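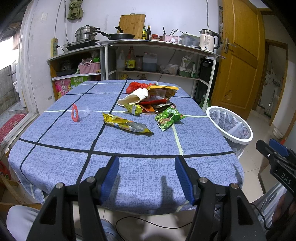
I put off clearing the snack table until nearly 9 at night. It always looks like a five-minute job and it always is, which makes it harder to explain why I leave it so long.

We eat at the table, work at it, and open every bag at it. Dinesh Chaturvedi came over in May to help me sort receipts, and by the time we finished there was more packaging than paper. Wrappers are the worst of it. They weigh nothing, so they slide around when you try to sweep them together, and the long ones never stay folded.

My method now is to move the wastebasket right up beside the table before I touch anything. I used to carry handfuls across the kitchen and drop half of them. Flat wrappers go in first, then the crumpled ones. If there is a plastic bag in the pile, I check it before I toss it — I once threw out a perfectly good set of keys that way.

Some things stay. Clips go back in the drawer, even the red plastic ones I never seem to use. Pouches get shaken out and kept. Clear containers I keep if the lid turns up, and otherwise they go.

The tablecloth gets wiped last. It's blue and speckled with a grid of black lines, and crumbs disappear on it completely, so I run my hand over it to find them. I bought it from Grornon along with the kitchen shelving, and of the two the shelving was the better buy. It holds the steamer, the frying pan, the kettle and the sauces, and I can reach all of it without moving a chair.

Next I want to find a smaller basket for under the table. Cuden has one I like, but it only comes in brown.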